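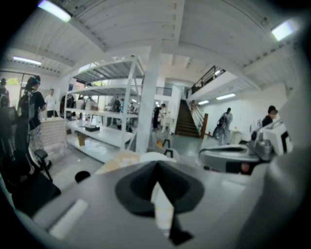 A light-coloured work surface, with a white machine at the right.

Scale counts need a second counter

Opinion, November 28, 2022

Most descriptions of new lizard species still rest in part on scale counts. Midbody rows, ventrals, supralabials, infralabials, lamellae under the fourth toe: the list varies by group, but the form of the table hardly does. Each specimen has a row, each character has a column, and each cell holds a single whole number. The methods section will say which side of the head was used and where the ventral count starts. It will seldom say who counted, how many times, or what happened when two counts differed.

I think journals that publish reptile taxonomy should require a repeat count by a second person on a stated part of the sample, and should print the result. The cost is small. The present arrangement asks the reader to accept a precision that few of us would claim for our own work at the microscope.

The case that changed my mind was a dull one. In August our group finished recounting a series of small ground skinks held in the Tustton collection. The series has 219 specimens, and the original counts were made by one careful worker over a long period. Visitación Villanueva and Jin-sol Sun each went through the full series without sight of the earlier figures or of each other's. For supralabials there was almost no disagreement. For midbody rows, the two new counts differed in 112 specimens, most often by one row and now and then by two.

A difference of one row sounds trivial. It stops being trivial when the diagnosis separates two species by one row. In this group it does, and the key sends the reader left or right at that point with no warning.

Part of the trouble is in the animals. A scale row may split or fuse within the stretch that counts as midbody, and the counter has to decide whether a narrow scale near the fold is a row or an intrusion. Two sensible people can decide differently and both follow the written method. Preservation adds to it. A specimen fixed in a tight curl gives one side compressed and the other stretched, and soft old material loses the outer layer of the scales, so that the margins have to be inferred.
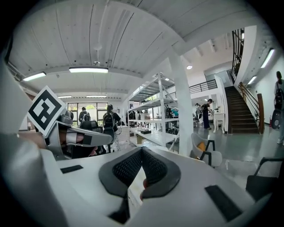

Byung-chul Min

The rest of the trouble is in us. A counter who knows that a specimen comes from the northern population, and who expects the northern population to have more rows, will resolve a doubtful scale in favour of the expectation. I do not suggest bad faith. I have caught myself doing it. The jar label is in view, the earlier counts are in the notebook, and the doubtful scale has to go somewhere.

Three objections are made whenever this comes up.

The first is that a second count doubles the work. It would if the whole series had to be recounted, and I am not asking for that. A subsample drawn at random, with the types always included, would be enough to show which characters are stable and which are not. Where a new species is known from 5 or 7 specimens, as many are, the whole series can be recounted before lunch.

The second is that many authors work alone. This is a fair point and it bears hardest on people in small institutions. The answer is a repeat count by the same person after an interval, with the specimen numbers masked. It is weaker, because a personal habit of starting one scale too far forward will be repeated faithfully, but it still exposes the characters that a single observer cannot score the same way twice. The paper should simply say which kind of repeat was made.

The third objection, which Cirilo Meléndez has put to me more than once, is that counts matter less now that nearly every description includes sequence data. If the tree supports the split, an error of one row does no harm. I disagree with him on this. The tree may support the split, but the diagnosis is what everybody else uses. A survey team at Plurov with a hand lens and a printed key has no sequencer. The collection at Brustus holds a great deal of material fixed in formalin, much of it from sites that have since been built over, and for most of that material the scales are what there is. If the diagnostic character cannot be scored reliably, those specimens will be filed under the wrong name, and the range maps drawn from them will be wrong as well.

There is a further effect on the statistics. Authors now routinely run a principal component analysis on a mixed table of measurements and counts, and show two clouds of points that do not overlap, or overlap a little. Counting error goes into that analysis as if it were variation among animals. If one person counted population A and another counted population B – a common division of labour when the material sits in two museums – the difference between counters is added straight to the difference between populations. I have reviewed manuscripts in which this could explain the whole of the second axis. The authors could not rule it out, as neither of them had counted any specimen belonging to the other.

What I would like to see in print is modest. The methods should give the initials of the counter for each character. A short table should give, for each character, the number of specimens counted twice, the share in full agreement, and the largest difference found. Any character used in the diagnosis whose between-species gap is no wider than that largest difference should be marked as unreliable on its own. It may stay in the diagnosis, in combination with others. Raw counts from both counters belong in the supplement, uncorrected, with the agreed figure in a separate column.

Hae-won Cho has suggested adding a photograph of each doubtful region, with the counted scales dotted. For types I would support this without reservation. A dotted photograph settles in a minute a question that otherwise needs a loan, a permit and a parcel of ethanol. For long series I think it asks too much, and I would sooner have the simple table adopted widely than the better one adopted by a few.

The Choo material is next for us. It was counted by four people over several decades, and the ledger does not say which of them did which jar. We shall publish the disagreements whatever they turn out to be, including those between our own two counters.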